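Ticket 243 – Rubber boot on the arm, spare part
Opened by: Yanti Tambunan, Gerkesholm workshop
Date: 06/11/2023
Status: waiting for customer

Hello, I would like to order a new black bellows boot from Stelmakh. The catalog gives two types, and I am not sure which is ours. Our boot has rounded folds which become narrower toward the smooth sleeve, and after the sleeve comes the metal wrist joint.

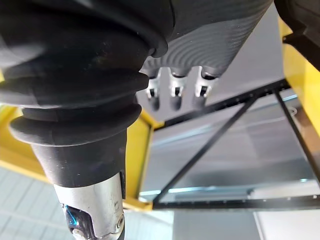
Reply from Pylyp Sirko

Thank you, Yanti. The folds become narrower, so you need the tapered type. Before I send it, please do the following:
1. Measure the sleeve diameter in millimeters.
2. Press each fold gently and look for small cracks.
3. Do not pull on the blue wire at the joint.

Delivery from Stelmakh takes 13 days. The old boot can stay on until then – only keep oil away from it.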